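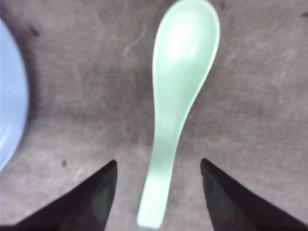 In Praise of the Fat Little Soup Spoon

September 2, 2026

I own a drawer full of perfectly decent stainless steel cutlery and I reach past it every single day. What I want is the short, deep spoon with the flat handle, the sort you get with wonton soup, and I want it for nearly everything. Porridge. Leftover curry. Peas, which a fork was never going to be any good at. I've eaten trifle with one and I would do it again tomorrow!

My conversion happened at Veveo, the noodle place on Jibrin Street, which is as close as Drirkthorpe comes to a night out (population 3,574, and on a cold night in March I think most of us are in there). I'd been going for years and using the soup spoon the way I used every other spoon, poking it into my mouth front first and dribbling. Then one night I tipped it from the side, the way the people at the next table were doing, and it was a different meal. You get broth, a bit of noodle and a slice of spring onion all at once, and it has cooled just enough on the way up. A steel dessert spoon gives you a puddle. A soup spoon gives you a tiny bowl with a handle on it.

So I went to Husik, the kitchen shop two doors down, and bought four. They cost me less than the soup had. I have since learned that this is the normal way to be drawn in.

The shape is the whole argument

Western table spoons are shallow and pointy, and I suspect we only put up with them because they came in the box with the forks. Ours were a wedding present and I have never liked them. They tip. They slide down into the bowl and disappear under the soup, and you fish them out with your fingers in front of guests. The flat-handled kind has a bit of heft down at the bowl end and a wide handle you can hook over the rim, or just lay on the table, where it sits level and waits for you.

People tell me it's too big for the mouth. Of course it's too big for the mouth, you drink from it! Would you complain that a cup was too big for the mouth?

The other complaint is that you can't scrape a bowl clean with one, and there I'll give some ground. The rim is thick and it leaves a smear of yogurt behind that a steel edge would get. I use my finger. If you have company, use bread.

Colour matters more than you think

I'm partial to pale green. White is fine, and the ones with a blue pattern are lovely, but there is something about a minty, seafoam sort of green under tomato soup that makes me happy at the end of a long day, and I can't say that of any steel spoon I've ever met. A red lentil dal looks like a painting in it. Pea soup, I admit, goes missing.

It's funny how shy we are about coloured tableware once we're grown up. Children get blue cups and blue plates and nobody blinks, and then at some point we're all handed a stack of white and told it goes with everything. Why should it have to go with everything? I'd sooner eat my lunch off something cheerful.

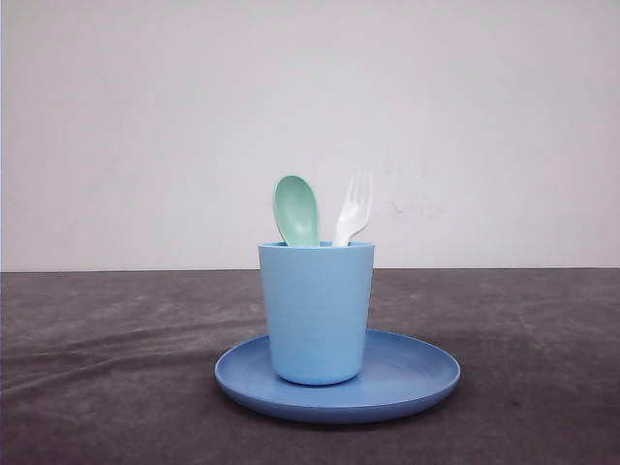
And please, stand the things up. A cup on a plate with a spoon and a fork in it is the best table setting there is for one person, and I'll argue this with anybody. You carry the lot to the table in one trip. You can see what you've got. When you're finished, the cup comes back empty for water and the plate is already under it. Cafés worked this out ages ago and somehow it never made its way home with us, where we still lay cutlery in a line on either side of a plate as though an inspector were coming.

Bowl end up, too. I know the dishwasher people disagree among themselves on this (I've read all 318 comments under one post on the subject and came away no wiser), but on the table there's no contest. With the bowl up you can tell the spoon from the fork without lifting anything, and the pair of them lean apart like two friends at a bus stop.

Does the cup need to match the spoon? No. Mine don't, and I like them better for it. Blue and green sit together very happily, whatever your aunt told you, and a plain white fork gets along with the pair of them. I'd put all of it on something dark, a grey cloth or a mat, and let the wrinkles be. Ironing a tablecloth for a Wednesday lunch is a fine way to put yourself off lunch. 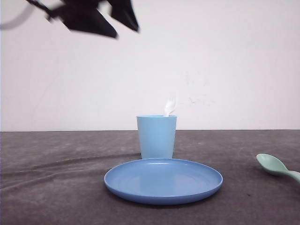 Plastic or china?

Both, and I won't be made to choose. China feels better against the lip and makes that small clink on the side of the bowl that I now associate with being properly fed. It also chips. I'm down to three of my original four, the other having met the kitchen tiles while I was on the phone.

Plastic is for the garden, the car, the lunch bag and anyone under six. Get a solid one that doesn't flex when you load it with rice, and keep it away from the frying pan. I did once stir an onion with mine and I don't want to talk about the handle.

What I'd skip is the novelty versions. Husik had one with a notch for hanging it on the bowl, and one with holes in the bottom, and I came home with neither. A spoon with holes in it is a colander, and I've got a colander.

If you're 31 or 71 and have only ever used the one kind of spoon, go and buy a single soup spoon this week. Pick the colour you'd have picked when you were eight. Make a pot of something with plenty of broth, tip it in from the side, and put the kettle on for after.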